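About Valside

Valside builds and services picking robots for grocery stores and produce warehouses. We design the hands, write the control software, and keep a service crew on the road for the machines already out there. There are 36 of us. Most of us work out of the main shop, and the rest travel.

Our robots work upright, with two arms. One hand picks, and the other carries the container the order goes into. They work at the same stands and bins that people shop from, at the same height, often with people in the same aisle. That last part shapes most of what we do now, and it is the reason this page is longer than the one we used to have.

What happened at Iscombe

In February a Valside robot was filling orders at the Iscombe store before opening. It reached into a bin of root vegetables, closed its left hand, and reported a good grip. The hand had closed on the bin divider as well as the produce. When the arm lifted, it pulled against the stand. The software read the extra load as a heavy item and added force, as it had been told to do.

The stand moved seven inches and tipped. A store employee was restocking on the other side. She stepped back in time and was not hurt. The stand was damaged and the shift's orders were lost. The robot kept pulling for two seconds after the stand began to move, and stopped only when the employee hit the red button on the wall.

Two seconds is a long time. The robot should have stopped on its own, and it did not.

What we found

We took every Valside robot out of stores the same day and went through the logs. There were three causes.

The first was in the fingers. The tip sensors could tell that they were touching something, but they gave close to the same reading for a firm carrot and a thin piece of wood. We had tested them on produce alone and never on produce lying against a hard edge.

The second was in the software. A rule written early on let the arm raise its lifting force when an item felt heavier than expected. It was meant for wet bags and large squash. It had no upper limit tied to the item being picked, so a carrot could be pulled as hard as a melon.

The third was ours as a company. A technician had seen a hand catch on a divider during a shop test and wrote it up. The report was marked low priority because the produce came out fine. It sat in the queue until after Iscombe.

We sent the full report to the store, to our insurer and to every other customer on 4/10/20. Any customer who signs with us now gets a copy before the contract, and we will send it to anyone else who asks.

What we changed

Each item now has its own force limit. If the arm reaches the limit, it opens the hand, backs off and waits for a person. It does not try again by itself.

The hand also checks its grip before lifting. It closes, moves a very small distance, and compares what it feels with what it should feel. If the load goes up too quickly, the pick is dropped. This makes every pick slower. Some customers have complained about the speed, and we have kept the check.

We replaced the tip sensors with a type made by Dultari, which reads pressure at several points across each fingertip. They cost more and they wear out sooner, so service visits are more frequent than they used to be.

Most of our testing is now done at full produce stands set up in the shop, with mixed bins, crowded corners and items left where a shopper might drop them. Before a robot went back to any store, it had to complete 402 picks in a row next to a divider or a side wall without going over a force limit. One failure put the count back to zero. The first robot needed many tries.

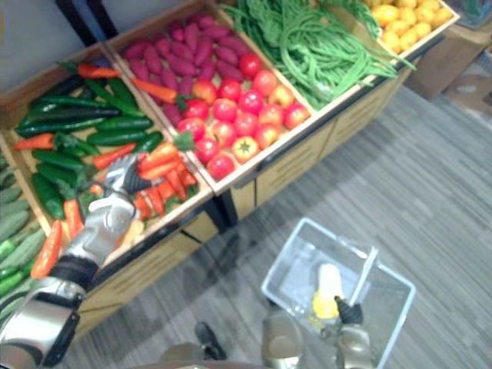
Ásgeirsdóttir wrote to us after reading the report that a run of clean picks only shows what the robot does when the bins are full, and that she would want to see the same test with the bins nearly empty, when the hand has to go down along the wood to reach anything. She was right. We had not run it. The low-bin test is now part of the same series, and it turned up a fault in the wrist angle that we fixed before the next release.

How we handle reports now

Any employee can stop a test or pull a robot from service. They don't need a manager's approval, and they are asked to write down what they saw before anyone moves the machine.

A contact report, meaning any case where a hand or arm touches something it was not sent to touch, can't be marked low priority. It stays open until two people have signed it, and one of them has to be from outside the team that built the part.

Stores can file reports too. The form is on the tablet that comes with each robot, and it goes to the whole engineering group. We answer every one in writing — including the ones where the robot did what it was supposed to do and somebody still didn't like the look of it.

Working with us

Before we install a robot, we visit the store and measure the stands. We check that they are fixed to the floor or heavy enough to stay put at our highest force limit. If they are not, we will say so and hold the installation until they are. We also place a stop button within reach on both sides of every stand the robot uses. Iscombe had one, on one side.

Training for store staff takes a morning. It covers stopping the robot, freeing a stuck hand, and what to write in a report. We repeat it each time the store changes its layout.

For a copy of the Iscombe report, or to set up a visit to the shop, use the contact form and choose Safety from the list. Service requests for robots already in stores should go through the tablet or the service line printed on the back of the machine.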